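Ticket 511: wrap task success drops after retrain
Project: Pandevholm / two-arm wrapping
Opened by: Adel Ramadan
Status: open, waiting on Plattner
Priority: high
Opened: Mar 8, 2021

Summary
New policy (Raller branch, trained to 4000 steps) does worse than the old one on ball in bubble wrap. Old one got 6 of 8. New one got 2 of 8, same start poses, same ball, same sheet. Offline loss looks better than the old one, so loss is telling us nothing useful here. Need to know if it's the method or the setup before anyone at Trevovgate reruns the full table.

What we changed
Old: both arms predicted together, one action chunk.
New: each arm has its own head, shared image features, small sync term so they agree on timing. Idea was that the holding hand shouldn't twitch every time the wrapping hand is unsure. Works fine in replay.

What goes wrong
Left hand gets the ball up OK. Right hand takes the sheet OK. Then the two come together over the middle of the table and the right one starts its pull before the left has settled. Sheet slides, ball rolls out of the fingers. Five of the six fails were this. The other one it never picked up the sheet at all, ignoring for now.
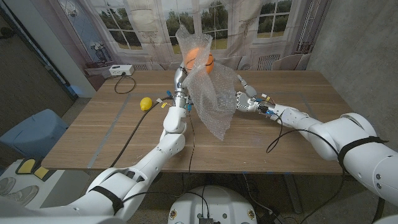

Tried so far
- Restarted both arm controllers, re-zeroed. No change.
- Checked clocks on left and right logs. Matched, so not a lag between the arms.
- Turned sync term up x2. Arms now wait for each other but then both wait, stuck till timeout. Put it back.
- Shorter action chunks. Bit better on timing, grip got shaky. Not a fix.
- Swapped to the old weights on the same setup, to be sure. Fine again, so I don't think it's hardware.

Best guess
Head camera can't tell where the ball surface is once the plastic is over it. Old model got round it by leaning on the other arm's joint angles. We took those away when we split the heads. So right arm is going off the image only, and the image is mostly creases at that point.

Update, same day
Fed left arm joints back into the right head, nothing else touched. Only short finetune, not a proper train. First few runs the right hand holds off untill the left stops moving. Haven't done the full 8 yet so no number, please dont quote one.

To do
Full 8 with the finetune, then 8 more with the order of starts shuffled.
Plattner: can you check whether the November demos have left joints logged at full rate? Half of mine look downsampled.
Adel to redo the ablation row. Leave the old row in the draft till then.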